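4.2 Etikettendrucker Alard einrichten

Voraussetzung: Die Lagersoftware Kultum ist installiert, der Drucker steht eben und ist am Netz angeschlossen.

1. Abdeckung öffnen und Etikettenrolle einlegen. Die bedruckbare Seite zeigt nach oben.
2. Papierführung bis an die Rolle schieben, ohne sie zu klemmen. 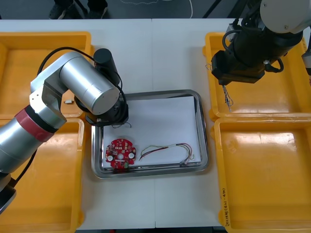 3. Abdeckung schließen und die Vorschubtaste 6 Sekunden gedrückt halten. Der Drucker misst den Etikettenabstand.

Hinweis: Eine Rolle enthält 2.000 Etiketten. Nach jedem Wechsel des Formats ist die Messung zu wiederholen.
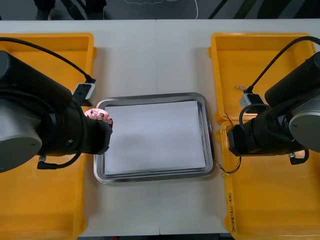
Abteilung Lagertechnik, Brosby

4. In Kultum unter »Geräte« den Eintrag »Alard« wählen und die Etikettenbreite auf 40 mm setzen.
5. Testetikett drucken. Der Strichcode muss vollständig innerhalb des Randes liegen.

Achtung: Druckkopf nicht mit metallischen Gegenständen berühren. Vor der Reinigung Netzstecker ziehen.
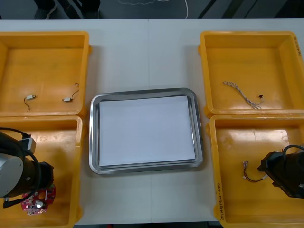 6. Nummernkreis für die Artikeletiketten festlegen. Bereits vergebene Nummern werden von Kultum gesperrt.
7. Einstellungen mit »Übernehmen« sichern.

Bei blassem Druck die Druckstärke um eine Stufe erhöhen und Schritt 5 wiederholen.

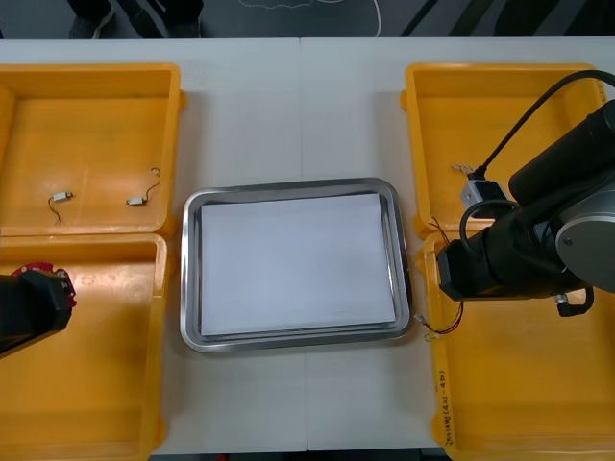
Zineb Lahlou merkt an, nach dem Update im November sei die Druckstärke auf den Werkswert zurückgesetzt worden; man solle sie vorher notieren.

Der Wert steht unter »Geräte«, »Erweitert«.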